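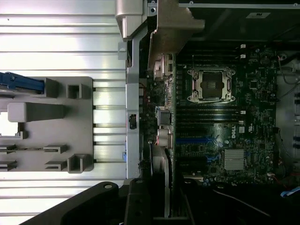 1. 시작과 범위

발표 메모, 2018년 7월 23일. 발표자 Irja Vuorinen. 발표 20분, 질의응답은 별도.

제목은 "혼합 창고에서의 이송 로봇 교차로 제어와 충전 스케줄링"으로 소개한다. 소속과 공동 저자(Hanne Turunen, Ludivine Hervieu)만 말하고 회사 소개는 건너뛴다. 피킹 알고리즘과 인력 배치는 다루지 않는다고 먼저 밝힌다. 질문이 나오면 Turunen의 별도 보고서로 안내할 것.

용어 두 가지를 정의하고 넘어간다. "구역"은 한 번에 로봇 한 대만 점유할 수 있는 바닥 면적의 단위이다. "예약"은 로봇이 구역에 들어가기 전에 서버에서 받는 시간 한정 허가를 말한다. 청중 중에 철도 신호 쪽 사람이 있으면 폐색 구간과 같은 개념이라고 덧붙인다.

2. 현장 조건

대상은 Dirley 물류센터 1층. 운용 로봇 18대, 교차로를 포함한 구역 145개. 로봇은 Mudura 사의 선반 하부 진입형이며 관제 서버는 Jenby이다. 지게차 통로와 로봇 통로가 두 군데에서 겹친다. 이 두 지점은 설계 단계에서 분리하려 했으나 기둥 위치 때문에 포기했다. 이 얘기는 짧게.

지게차에는 위치 태그가 있지만 예약을 요청하지 않는다. 서버 입장에서 지게차는 예고 없이 나타나는 장애물이다. 나머지 내용은 모두 이 전제에서 출발하므로 슬라이드를 넘기기 전에 한 번 반복한다.

3. 교차로 제어: 1월까지의 방식

선착순 예약. 먼저 요청한 로봇이 먼저 들어간다. 구현이 간단하고 로그를 읽기 쉽다. 문제는 출하 마감 직전에 생긴다. 빈 선반을 반납하는 로봇과 출하 선반을 운반하는 로봇이 같은 우선순위로 줄을 선다.

교착은 순환 대기로 발생했다. 로봇 네 대가 인접한 네 구역을 하나씩 점유하고 각자 다음 구역을 기다리는 경우. 서버는 시간 초과로 이를 감지하고 한 대를 후진시켰다. 후진 경로에 지게차가 들어와 있으면 현장 담당자가 수동으로 해제해야 했다. 이때의 담당자 호출 절차는 부록 슬라이드에 있다.

(칠판이 있으면 네 구역을 직접 그린다. 없으면 말로만.)

4. 변경 내용

첫째, 예약 단위를 구역 하나에서 경로 조각으로 바꾸었다. 로봇은 교차로를 완전히 빠져나가는 지점까지 한꺼번에 예약한다. 전부 확보하지 못하면 진입선 앞에서 정지한다. 교차로 내부에서 멈추는 경우는 지게차 감지와 비상 정지로 제한된다.

둘째, 우선순위에 마감까지 남은 시간을 반영했다. 대기 시간이 길어지면 점수가 올라가게 해서 반납 로봇이 무한정 밀리지 않도록 했다. 가중치는 Hervieu가 재생 시뮬레이션으로 정했고, 현장에서는 조정하지 않았다. 가중치의 근거를 묻는 질문이 나올 가능성이 높다. 답: 과거 주문 로그 100개 구간을 재생했고, 마감 초과가 가장 적은 값을 골랐다. 최적이라고 주장하지 않는다.

셋째, 지게차 태그가 겹침 지점의 바깥 경계를 넘으면 신규 예약만 중단한다. 이미 진입한 로봇은 계속 진행한다. 안전 정지는 로봇의 자체 센서가 담당하며 이 로직은 안전 기능이 아니다. 이 문장은 반드시 그대로 읽을 것.

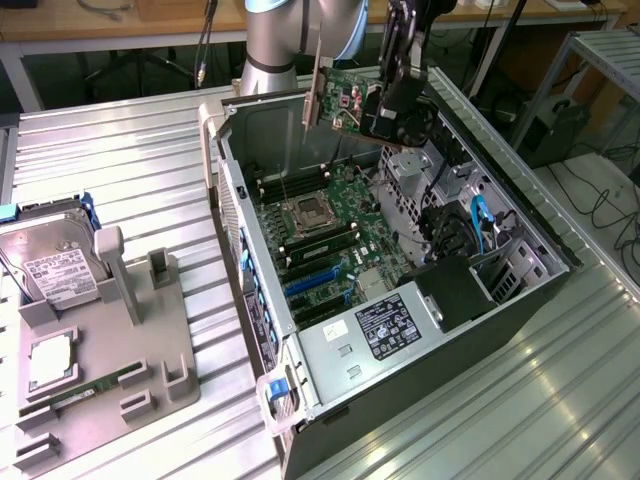

그림 2. 열린 컴퓨터 케이스 위에서 확장 카드를 잡고 있는 로봇 팔

5. 충전 스케줄링

기존 규칙은 잔량이 하한에 닿으면 충전소로 가는 것이었다. 교대 시작 때 모두 완충 상태이므로 하한에도 비슷한 시각에 도달한다. 충전소 앞 구역이 막히고, 그 줄이 출하 통로까지 이어진다.

변경 후에는 유휴 시간이 생길 때마다 짧게 충전한다. 하한 규칙은 보호용으로만 남겼다. 대기열 길이를 비용 항목에 넣어서, 줄이 있으면 여유 있는 로봇은 출발을 미룬다. 배터리 수명에 대한 영향은 아직 데이터가 없다. Mudura 쪽 견해를 대신 말하지 않는다.

충전 이동도 일반 작업과 같은 예약을 거친다. 초기 버전에서는 충전 이동을 예외로 처리했는데 교차로 로그의 순서가 맞지 않아 분석이 불가능했다. 시간이 모자라면 이 단락은 생략.

6. 결과를 말할 때

그래프는 대기 시간 분포만 보여준다. 평균 대신 상위 꼬리를 가리킬 것. 출하 마감 전 구간에서 꼬리가 짧아졌고, 한가한 시간대에는 차이가 거의 없다. 오전 일부 구간은 오히려 나빠졌다. 진입선 앞 정지가 늘어난 결과이다. 숨기지 말고 같은 슬라이드에서 설명한다.

순환 대기에 의한 교착은 변경 후 로그에 없다. 다만 통신 두절로 예약이 반환되지 않은 사례가 있었고, 겉으로 보이는 증상은 같다. 현재는 만료 시각과 로봇의 마지막 위치를 함께 확인한 뒤 해제한다. 만료만으로 해제하면 안 되는 이유를 한 문장으로: 로봇이 아직 그 자리에 서 있을 수 있다.

7. 예상 질문

로봇 대수를 늘리면? 경로 조각 예약은 밀도가 높을수록 손해가 커진다. 시뮬레이션에서는 교차로보다 충전소가 먼저 포화되었다. 현장 검증은 없음.

다른 제조사의 로봇을 섞을 수 있는가? Ahmadpour 창고에서 Leilani Brannigan 팀이 준비 중이다. 위치 보고 주기가 달라 예약 여유를 기종별로 따로 잡아야 한다. 일정은 말하지 않는다.

지게차도 예약하게 하면? 운전자용 단말기가 필요하고 통로 규칙을 다시 써야 한다. Oona Toivonen이 교육 측면의 검토를 맡고 있으니 연락처를 전달한다.

로그 공개 여부는 미정. 메일로 문의를 받는다고만 답한다. 마지막 슬라이드는 참고문헌이며 읽지 않는다.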